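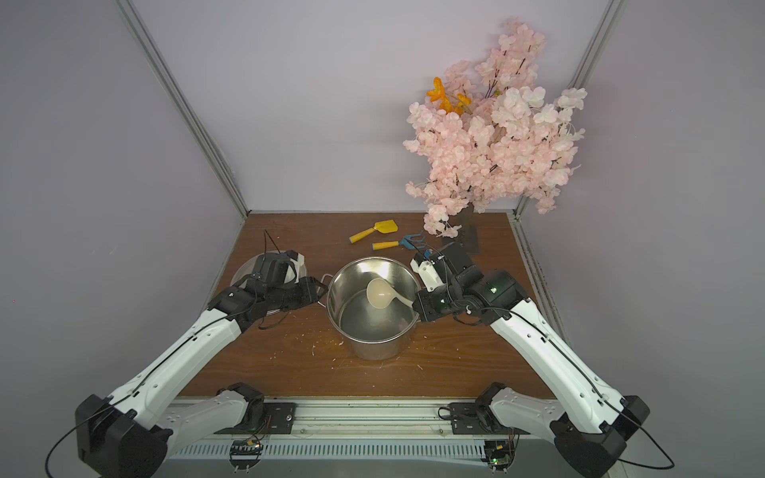

The two-arm cell at Hosside, with the steel pot between the grippers.

Search this site Enter keyword Go

About Hosside

Hosside is a shared workshop with 29 members and one long-running project, a two-arm tabletop cell called Urnis. The arms are fixed to an aluminum rail along the front edge of a wood-grain table, with walls at the back and sides. Members designed the brackets, routed the cables and wrote the control code.

The project began in September in a garage on Broltell Road and moved here when the second arm was ordered. Current work is on kitchen handling: ladles, spoons, pots and bowls. A spoon handle is thin and steel reflects everything near it, which makes both grasping and vision harder than with blocks. Each task is run 100 times before a change to the code is accepted.

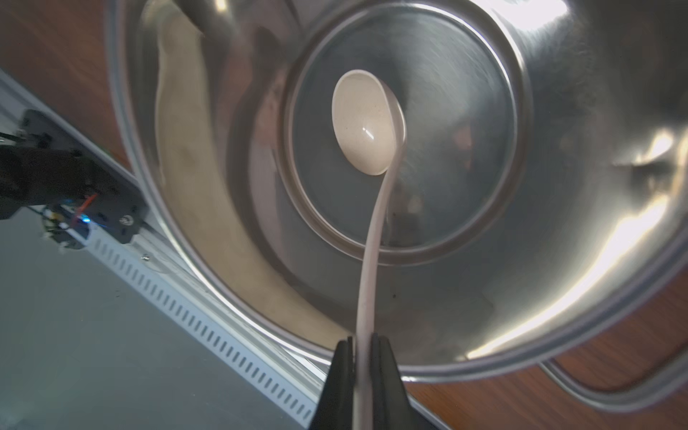
Membership and access

Members pay by the quarter and may book the cell in blocks of 2 hours. New users complete the Mengal safety sheet first. Build notes, wiring diagrams and a parts list of some 200 items are kept in the binder at the bench. Corrections to the parts list go on the sheet inside the front cover.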